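Filed under: Workshop Notebook / Electrical

Thursday, November 14, 2024

Tape adhesive residue, second round 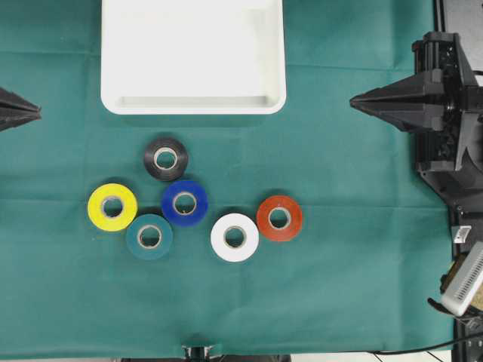
Fig. 1. Tape rolls and white tray on the green cloth.

Purpose: find out which cleaner takes old adhesive off cable jackets without dulling the PVC. The Brusetport harnesses came back in February with residue at every splice and we have been scraping them by hand since then.

Samples are offcuts of the same gray jacket cable, wrapped three turns at half overlap, stretched until the tape just starts to narrow. Aged 500 hours in the small oven at the low setting, then left on the shelf overnight before unwrapping. Sharon did the wrapping for the whole batch, so tension should be consistent. Mine in the first round was not.

Cleaners tried:
Isopropyl alcohol, shop bottle. Softens the film but smears it. Needs a second wipe with a clean rag. Jacket unaffected.
Citrus degreaser. Lifts nearly everything after a two-minute soak. Leaves its own oily film, which has to come off with alcohol before any new tape will stick.
Naphtha. Fastest. Slight loss of gloss on the jacket after the third application. Print legend still readable.
Dry rub with a crepe block. Works on fresh residue only. Useless on the oven samples.

Unwrapping direction matters more than I expected. Pulling back flat along the cable leaves much less behind than pulling straight up. Salim gets the same result on his pieces. Slow is better than fast — if the tape jerks, the backing separates and the adhesive stays put.

Insulation resistance on sample 9 after the naphtha wipe: 2000 megohms, same as before wrapping. The others are not measured yet. The megger is with Victor until he finishes the Mwaipopo panel.

Use for now: citrus, then alcohol. No naphtha on anything with a customer-visible jacket. Job number for the hours is 2743.

To do:
Repeat on the orange jacket, which is a softer compound.
Ask Pieter whether the Ellden cable is PVC or rubber before anyone puts citrus on it.
New rags. The blue ones shed lint into the residue.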